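Farnby Community Hall, heat pump thread. I promised to write this when we had one full winter of readings, and now it is March, so I must keep my word. 1/

Some background for new followers. I look after the bookings and the energy bills at the hall. Until last year we heated the whole building with an oil boiler from before my time. It was either too hot or it was off.

We looked at solar first, like everyone. But our roof faces the wrong way and has big trees on the south side, which are protected. So Fung-ping Tsang, our engineer, told us to look at the heating instead. I was a little disappointed, I admit. Panels are nice to show to people. 2/

The system is an air-to-water heat pump, fitted by Triltholm. It stands behind the kitchen wall. It feeds new larger radiators in the main room and the old ones in the two small rooms, which we kept to save money.

The work took 10 days. The hall was closed for only 2 of them. 3/

First surprise: you should not switch it on and off like a boiler. For the first month our evening groups turned the thermostat up to the maximum when they came in, and down again when they left. The bill for that month was bad. I wrote a note and put it next to the thermostat. Then I wrote a bigger note.

Now we keep the main room at a steady temperature in the day and let it fall a little at night. 4/ 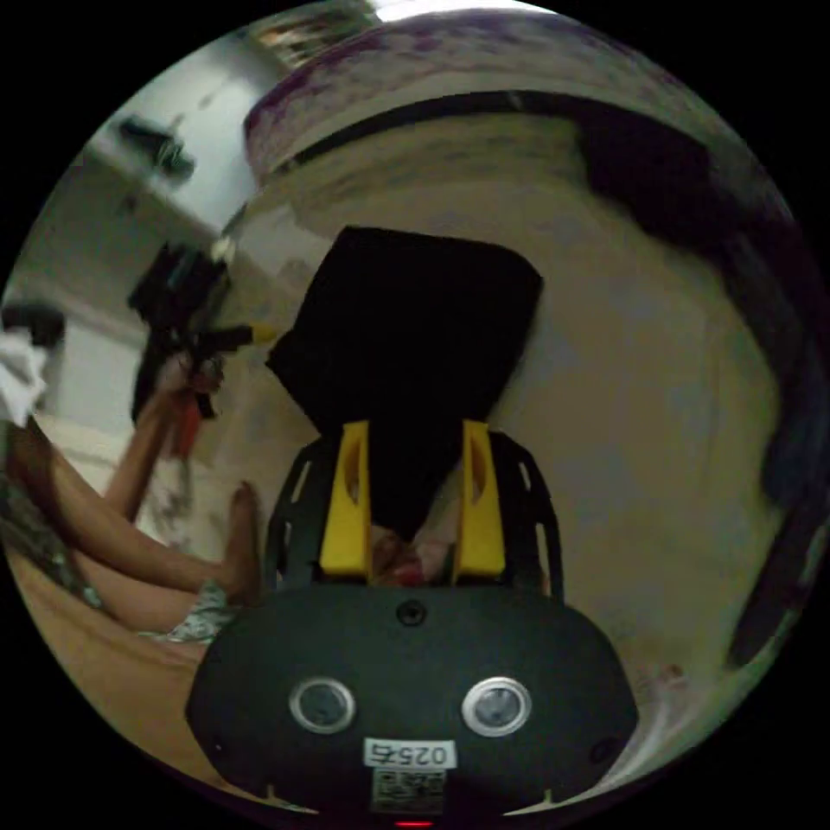 Label 025, with its QR code underneath.

Second surprise: the draughts. Paweena Thongsuk from the choir went along every window with a candle before a rehearsal and found that the flame moved at almost all of them. We put sealing strip on the whole north side. It cost £131 and we did it ourselves in one afternoon. If you have a small budget, please begin with this, before any machine. 5/

Now the number which people ask me for. From November to the end of February we spent £393 less on heating than in the same months of the winter before. This is with the hall open for more hours, as the playgroup has joined us in the mornings.

I have not corrected it for the weather. January was mild here, so next winter could look different. 6/

What did not go well: the outdoor unit is louder than I expected when it defrosts. Our neighbour mentioned it, very politely. Triltholm moved the defrost settings and came back to fit rubber feet, and it is better, but on a still evening I can hear it from the car park.

Also the hot water in the kitchen is slow in the morning. We are still looking for the right timer setting. 7/

Some of you asked about the tariff. We changed to one with a cheaper rate at night, but for a hall which is used mostly in the evening it made very little difference to us. Please check your own hours first. 8/

Next job is the lighting in the corridor, then insulation above the small rooms. If your hall has done a loft like ours, with old boards and not much height, I would be very glad to hear how you did it. My messages are open. 9/9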